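第4章 示教操作

4.3 遥操作示教(主从方式)

本节说明如何用主手遥控从臂完成一次完整的任务示教,并存为Ovel控制软件可调用的任务文件。手动拖动示教见4.2。两种方式录得的文件格式相同,但不能在同一条记录中混用。

开始之前
确认从臂已完成零点标定,急停按钮可正常按下和复位。
确认任务物品已放在夹爪行程之内,物品的电源线没有绕在臂上。
操作员站在能直接看到夹爪的位置,不要只看屏幕操作。

步骤
1. 打开Ovel,在“任务”页点“新建”,输入任务名称。名称最长16个字符,不能含空格。
2. 选择从臂编号。双臂工位必须逐台选择,未选中的臂保持锁定。
3. 将主手速度比例设为3%,再按住使能键,缓慢移动主手,核对从臂方向是否一致。
4. 方向无误后松开使能键,把速度比例调到所需数值。首次示教不要设为100%。

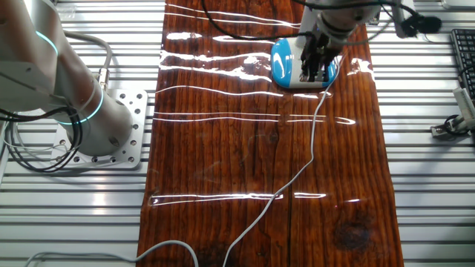
5. 点“录制”,听到提示音后重新按住使能键,开始动作。
6. 接近物品时先对准水平位置,再下降。下降过程中不要转动腕部。
7. 每完成一个动作,停顿片刻再做下一个。停顿处会自动生成分段标记,回放时可以单独重录某一段。
8. 动作结束后,先把夹爪抬离物品,再松开使能键,最后点“停止”。

注意:录制中松开使能键,从臂立即停住,但录制不会中断。若停住的时间过长,请放弃本条记录重新开始,不要靠后期裁剪补救。

警告:从臂处于使能状态时,任何人不得把手伸入夹爪与台面之间。需要调整物品时,先按急停。

4.3.1 线缆的处理 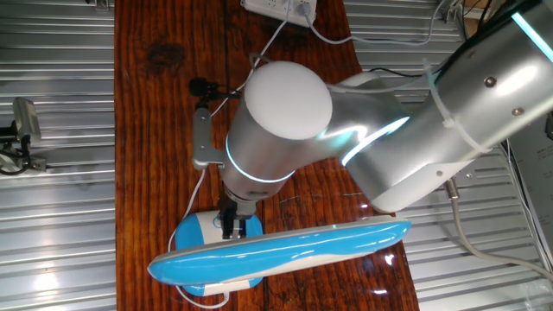 遥操作时线缆容易被忽视,操作员的注意力都在夹爪上。附加在臂上的线缆应沿臂身走线,并在关节活动处留出余量。细线可以用扎带固定在连杆上,如图中上臂连杆处的白色扎带,扎带不要压住关节的转动缝。台面上的线摆到物品的一侧,避免夹爪下降时压到。固定完毕后,以低速把各关节转到任务所需的两端位置,确认线缆没有绷紧,再开始录制。

提示:更换走线方式后,旧的任务文件仍可使用,但第一次回放必须低速进行。

4.3.2 按压类动作

按压开关、按钮时,夹爪应先合拢,用指尖接触。下降到指尖刚好碰到表面为止,停顿,再向下给出按压行程,随后原路抬起。不要在接触状态下横向移动。

腕部相机画面中,指尖可能挡住按钮的下半部分。对位时以仍能看到的边缘为准,并切换到工位相机核对高度。
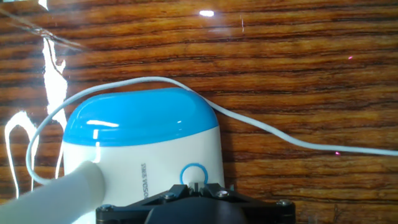
第 170 页

对位完成后,可在“分段”栏中给这一段加上备注,例如“按下”或“抬起”。备注只供操作员查看,不影响回放。

4.3.3 检查与保存

1. 点“回放”,选择“低速”,手放在急停按钮上,看完整个过程。
2. 回放中如指尖偏离目标,记下所在分段的编号,停止后选中该分段,点“重录”。
3. 重录时从臂会先回到该分段的起点,移动前请清开周围的物品。
4. 全部分段通过后点“保存”。未保存的记录在退出软件时会被删除,且无法恢复。

若从臂在回放中报“跟随误差过大”,先检查线缆和夹爪是否受阻,再检查负载参数。更换过夹爪而没有更新负载参数,也会出现这一报警。参数设置见5.1。

本节修订:冯博洋、徐安琪
修订日期:2022年5月4日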